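Gestion des approvisionnements - notes de cours, séance 3

Cas étudié : la cidrerie Ernetance, qui achète ses bouchons chez Drinent. 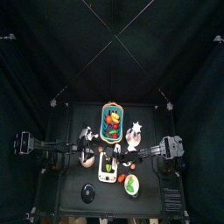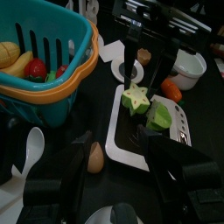
Le délai de livraison est passé de 2 à 9 semaines. Le stock de sécurité, lui, n'a pas bougé - d'où l'arrêt de l'embouteillage en février. À calculer pour la prochaine fois : le point de commande avec un délai de 12 semaines.

Classé dans : Boissons, Logistique, Cours

2 commentaires
Wróbel : Le délai comprend le transport ?
Storimus : Oui, départ usine compris.

Ce site utilise des cookies. Accepter - Refuser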